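Questions about teaching the folding task by hand - Koller clothes set

**Do I need the robot at home to take part?**

No. You hold the gripper tool in your own hand and do the task with it. The robot stays in our workshop in Grondale. Only people who join the remote control group work with the arm, and they do it from a desk there.

**Which is better, by hand or by remote control?**

We use both. By hand is quicker to learn, and most people make good recordings after two or three tries. With remote control you feel nothing of the cloth, so you must watch the fingers all the time. Please do not mix the two ways in one session.

**How long is one session?**

Each session has 5 garments, and you fold every garment 3 times. Shake it out again before the next try. The full set for Koller has 227 recordings, and we collect them until October.

**May I help with my other hand?**

Only if your task sheet says "two hands". In the one-hand task, keep the free hand behind your back or on your knee. If you touched the cloth by mistake, finish the fold, then mark the recording with an M.

**Must the bed or table be plain?**

No, use the place where you normally fold your clothes. Patterned covers are welcome. The robot should learn to find the garment on any cloth, and we have already too many white tables.

**How fast should I move?**

Slower than you think. Close the fingers fully on the cloth, wait one breath, then lift. When you let go, open them before you pull back - otherwise the fold comes back with you.

**Where do I take hold of the garment?**

Start at a corner or at a free edge. Thick seams are difficult for the fingers, so go a little to the side of them. For trousers and jackets in heavy cloth, take over 2 centimeters of fabric.

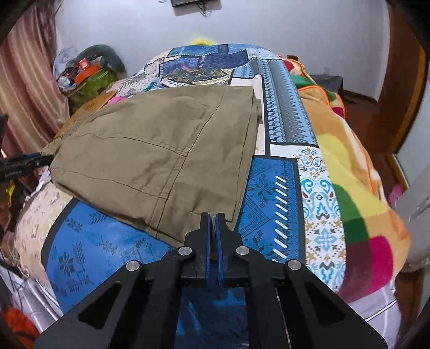

Usunano Helper Pages, No. 3, page 2

A khaki garment with double stitching, like this one, has long seams and several layers on top of each other. Bring the finger tips to the lower corner first and go on from there.

**I stopped in the middle. Is the recording lost?**

Keep it and mark it with an S. Unfinished folds are also useful to us, but they go in a separate folder.

**Where do I send the files?**

Bring the card to the Cloltthorpe desk or upload it from the helper page. Please do not rename the files.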